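Parish Notes: Confession Times and the Examination of Conscience Sheet

20 Apr 2022

The revised schedule for the sacrament of reconciliation at St. Brigid's, Jemmont, takes effect the first Saturday after this issue reaches you. The old card in the pew racks is out of date and should be recycled.

Confessions will be heard Saturdays from 3:15 until the vigil Mass begins, and on weekdays for 15 minutes before the noon Mass. The weekday slot is short. Anyone who has been away from the sacrament for a long time, or who wants counsel along with absolution, should come on Saturday or call the office for an appointment. Appointments are not logged by name; the office writes down the hour and nothing else.

The Gudau chapel keeps its own hours, posted on the door there.

The examination of conscience sheet has also been rewritten. The former version ran to four pages and followed the Ten Commandments with a long list under each. Several people said they used it as a checklist and came in with items they did not understand. The new one is a single folded sheet with 16 prompts. It still follows the order of the Commandments, and it adds a short section on duties left undone: prayer skipped, debts not paid, a sick relative not visited, an apology put off.

Three points of practice, as they come up often.

Mortal sins are to be confessed in kind and number, as far as memory allows. "Many times over a year" is an acceptable number when the exact one is lost. Venial sins need not be confessed, though the Church recommends it. A mortal sin honestly forgotten is forgiven with the rest, and should be mentioned at the next confession if it comes back to mind.

Contrition does not require tears or any strong feeling. It is an act of the will – sorrow for the sin, with the intention not to commit it again. A person who expects to struggle with the same fault can still have that intention.

The penance given should be carried out soon, the same day where possible. If it turns out to be something you cannot do, return and ask for a different one. Do not swap in your own.

The Act of Contrition is printed on the back of the sheet in English, Korean and Hungarian. Other wordings are fine. The Korean text was checked by Sun-ja Woo. Copies are in the rack by the side door, and large-print copies are at the office on Troten Street. We had 3,000 printed, which should last until September.

Parents of children preparing for first confession will receive a shorter version with six prompts. Please do not go over a child's answers with them. The seal binds the priest, and the child is owed some privacy at home as well. 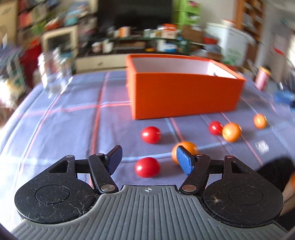
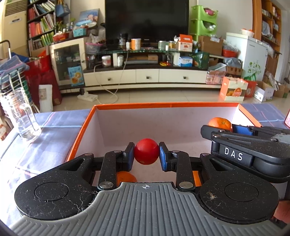 Woo asks whether the Saturday hours could start earlier in Lent, as the line last month was still long when the vigil Mass began and several people went home without being heard. She would also like the prompts on gossip and on unpaid debts moved up the page, where tired eyes will reach them, and says the Korean group will gladly read through the children's version before it is printed.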